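# Getting a paper ready for a special issue, start to finish

You've seen a call for papers, the topic is close enough to what you do, and the deadline is far enough away to feel imaginary. These steps take you from there to the submit button. They're written for people in graphics, games and animation, but most of it holds anywhere a double-blind journal lives.

## 1. Read the call twice

The first time, read for the topic. The second time, read for the rules: page limit, spacing, file type, whether references count toward the length. Copy the rules into a text file and keep it open. You'll think you remember them. Krešimir Dimitrov thought he remembered them and spent a weekend cutting 14 pages from a manuscript that was already within the limit.

If your topic sits at the edge of the call, write to the guest editor. Four sentences will do:

- who you are
- what the paper shows
- why you think it belongs in the issue
- the question, which is "does it?"

Don't attach the draft. Guest editors are doing this on top of a job, and an unasked-for PDF is a small act of aggression.

## 2. Work backward from the deadline

Put the due date on a calendar and count back. I leave a week for formatting, a week for a colleague to read it, and a few days for that colleague to forget. Whatever remains is your writing time, and it will look insulting.

All your results need to be final before the writing stretch starts. If you're still re-rendering figures at this stage, you're doing research, so go and finish that first.
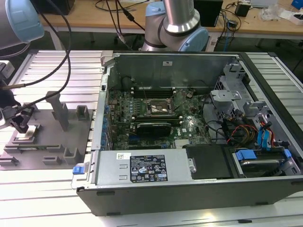
## 3. Write the abstract early and badly

Get a rough abstract down on day one. It should say what problem you took on, what you did about it, and how you know it helped. Huệ Đàm writes hers as an email to her sister and then removes the jokes. Mine start out at more than 555 words and have to be talked down.

Rewrite it last. By then the paper will be about something slightly different.

## 4. Strip out your identity

Double-blind means the reviewers don't know you and you don't know them, though both sides will guess. Check these places:

- the title page and running header
- acknowledgments and grant numbers
- file properties (word processors love to sign your work for you)
- project links and supplementary videos
- figure screenshots with your login name in a corner

That last one is the classic. We once sent out a paper on our stroke renderer, Plideck, with every name removed and a window title reading `/home/cifuentes/plideck_final_FINAL` in Figure 3. Iker Cifuentes has been very gracious about it, in the sense that he brings it up only at parties.

For your own earlier work, write in the third person: "Aguirre and Barroso showed," even if you are Aguirre. Leaving the citation out entirely is worse. A paper with a hole exactly your shape in its references isn't anonymous.

## 5. Fix the figures

Print the paper in black and white. If two curves become the same curve, change the line style. If your stylized rendering turns into gray soup, crop tighter and show fewer examples at a larger size. Milagros Aguirre's rule is that any label she can't read at 100 percent zoom gets redone, with no appeals.

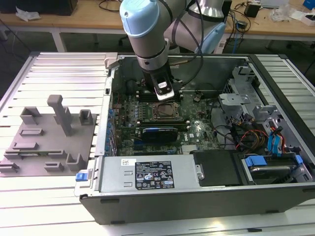
Captions should make sense to someone who hasn't read the text, which describes most readers and, on a bad day, one of your reviewers.

## 6. Submit, then look at what you submitted

Upload the day before it's due. Submission sites rebuild your PDF, and they have opinions about fonts. Download the version they made and page through all of it. Check for:

- missing symbols in equations
- figures that have wandered off to the end
- a cover page with your name on it, added by the system you trusted

Save the confirmation email somewhere you'll find it. Then close the laptop. Reviews usually come back in the middle of something else, and Reviewer 2 will want a comparison with a method from 1996, so keep your scripts where you can find them.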